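Posted in: Family papers, Old letters

My grandfather's brother kept a diary during his army service, and for many years it was in a biscuit tin at my aunt's house in Erraji. When she moved to a smaller flat she gave the tin to me, because I am the one in the family who "likes old paper". I like it, it's true, but I am slow. I have had the tin for two winters and I am only now in the middle of the second notebook.

The notebook I work on now covers the weeks he spent in a military hospital. He had a fever that came and went, and something with his knee that he never explains well. I think he was embarrassed about the knee. He writes a lot about soup.

I should say something about his handwriting. He learned to write in one language at home and in another at school, and when he is tired the two get mixed inside one sentence. The letter he uses for "k" in the morning is not the letter he uses for "k" at night. For the first pages I needed an hour for each page. Now I can do a page before my coffee is cold, except when he wrote with the pencil lying down, and then the lines climb up to the corner and I have to turn the book in my hands.

The entry I finished last week is one of the longer ones. I translate it here as close as I can:

"Moved my bed to the window because the man from Pisilow coughs. The sister was angry but she let me stay. From here I see the road and the carts. Counted 19 carts before dinner. Dinner was soup. Wrote to Mother and told her it was meat."

And two days later:

"The man from Pisilow was taken in the night. They say to the big hospital at Onau. He left his comb. I asked the sister should I send it and she said keep it. I do not want it but I have it."

I stopped working after this one and went for a walk. I don't know the name of the man from Pisilow. My great-uncle never writes it, even though they were in beds next to each other for most of a month, and played cards, and my great-uncle owed him tobacco. In the tin there is no comb. 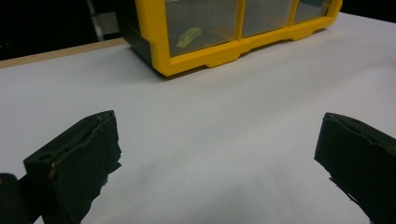 I wrote to the archive in Onau to ask if the hospital lists still exist. I was lucky with the person who answered. Her name is Bukola Ogundipe and she wrote me back the same week, a long and kind letter, with corrections to my bad guesses. The hospital used a number for each patient and the names were kept in a separate book. The numbers book has survived. The names book, for the months I need, has not. My great-uncle was number 1501, and I know this only because he scratched it inside the cover of the notebook. For his neighbor I have nothing to start from.

She also told me that the building he calls "the hospital" was a school before. This explained one sentence I had translated wrongly. I had written "they put us under the cards", and I thought it was a joke about their gambling. The word is the same for cards and maps in the old spelling. They were sleeping under the maps, the big school maps on the wall! So I went back and corrected it, and then I found two more places where he speaks of the maps. In one of them he looks for our village and it isn't there.

What surprises me most is how little he writes about the war. When he is in the hospital it comes only as noise, or as new men arriving. He gives more lines to an argument about a blanket. My mother says he was the same in life, that you could sit with him a whole evening and learn only the price of potatoes. She remembers that he always wanted the chair near the window, in every house. I had never heard this before I read her the entry about the bed.

The second notebook has 65 pages written on both sides and then some empty ones, with a pressed leaf and a bill for boots from a shop called Josska. I have not found any trace of the shop. If somebody who reads this had family in Erraji and knows the name, please write to me, also if you only know which street it was on.

I am at the part now where they tell him he can go back to his company, and then the next morning they tell him he can't, and then a doctor he has never seen before looks at the knee and says one more week. He is furious for one entry. In the next one he is back to counting carts – eleven, and a dog running behind the last one. I will try to put up the rest of this week of the diary before the end of June, but my evenings are short at the moment and his pencil is getting very thin.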